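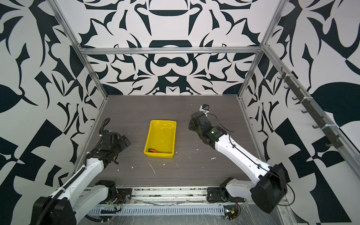 Figure 1. The Mollel cell, with both arms over the table and the tool in the yellow tray.

Ollar or Stada? Comparing two controllers for a two-arm pick and handover
Project report, submitted 18th July
Supervisor: Satish Dwivedi

1. What we wanted to find out

The Mollel cell has two arms on one rail, and since November it has also had two pieces of control software that can drive them. Ollar is the older one. It plans a complete path before anything moves, checks it and then plays it back. Stada works in short steps and keeps correcting itself while the arm is on its way. Everyone in our course had an opinion about which was better, and when we asked for numbers there weren't any, so we had our project!

The question we settled on was a small one. If the arms, the grippers, the table and the object stay the same, which controller gets a small tool out of a tray and over to the other arm more often, and what goes wrong when it doesn't?

2. The setup

The tray is yellow plastic with sloped sides, and those sides ended up mattering a lot more than we thought they would. The tool has an orange and black handle. We picked it out of a drawer of possible objects for two reasons: it is narrow enough for the jaws to close on, and it is much longer than it is wide, so a bad grip angle shows up right away.

Both arms carry black grippers. We did our picking from the left and our receiving on the right, and we kept it that way for every run that counts in the results. We did swap sides once during the practice week, out of curiosity, and then spent an afternoon getting the calibration back. We don't recommend it.

For the arm positions we used the logging tool Trolluvora, which writes a row each time a joint goes outside the range the controller asked for. By the end we had 2,116 rows. Reading them was slow going at first, but once we sorted them by joint and not by time the patterns jumped out.

3. How a run went

One of us placed the tool in the tray at an angle taken from a printed list, stepped back and called the number. The other started the controller. The left arm came in, lowered, closed, lifted clear of the tray and moved to the meeting point over the middle of the table. The right gripper closed, the left one opened, and the right arm carried the tool to its own side and put it down.

A run was marked clean only if the tool stayed in a gripper the whole way and nothing touched the tray after the lift. A run where the tool was dragged up the slope and then lifted was marked "messy", even if the handover afterward looked great. We argued about this rule for quite a while (one of us wanted to count anything that ended on the right side), but we fixed it before the first real run and didn't touch it again.

We switched controllers after every block of runs so that neither one got all the fresh mornings. The angles came in the same order for both.

4. Results

We made 258 runs, half with each controller. Of these, 142 were clean. Stada had the larger share of the clean ones, though the lead came almost entirely from one kind of placement.

When the tool lay well inside the tray and away from the slopes, we could hardly tell the controllers apart. Ollar was even a bit nicer to watch, with one long smooth movement and no hesitating. When the tool lay close to a corner, Ollar had trouble. Its path was planned for the spot where the tool was seen at the start, and if a jaw brushed the slope on the way down, the tool shifted and the gripper closed next to it. Stada noticed the shift and moved over. The first time we saw it do that we both cheered, and it was only run nine of the block.

Stada's weak spot was the handover. With both arms close together it sometimes made tiny corrections back and forth, left arm then right arm, as if the two were being too polite to go first. Most of those runs came out clean in the end. In the others the left gripper opened while the right one was still adjusting, and the tool dropped to the table. Ollar never did this. When it reached the meeting point with a good grip, the handover worked.

The Trolluvora rows fit with this. Ollar's rows bunch up around the lowering step and the wrist joints. Stada's are spread over the whole run, with a thick band during the handover.

5. Things that cost us time

Calibration drift. We checked the meeting point at the start of each session, and it should have been checked after lunch as well. One full block had to be thrown out and repeated. It isn't in the counts above.

The speed setting. Ollar and Stada both have a speed slider that goes up to the same number, and the same number does not mean the same speed. We matched them with a stopwatch on an empty move, back and forth, until the times agreed.

Cables. Each arm carries its own, and on the left one the conduit loops up over the top of the arm. We wrote one extra waypoint to give it plenty of room and kept it in for both controllers.

6. What we would try next

Satish Dwivedi asked us at the midterm talk why we didn't use Stada for the pick and Ollar for the handover. At that point our answer was that we hadn't thought of it! We have since got the switch working at low speed, with the left arm pausing after the lift while the second controller takes over. The pause is long and a little awkward, and we only have a handful of tries, so there are no numbers for it in this report. It looks promising enough that we'd like the next group to start there.

We would also like to see a tray with straight sides tested against this one, plus a heavier object, and a proper comparison with the arms swapped. The angle list, the scoring sheet and our notes on matching the speeds are in the project folder. The calibration steps are in there too, in the order that worked for us, and step four needs the arms parked first.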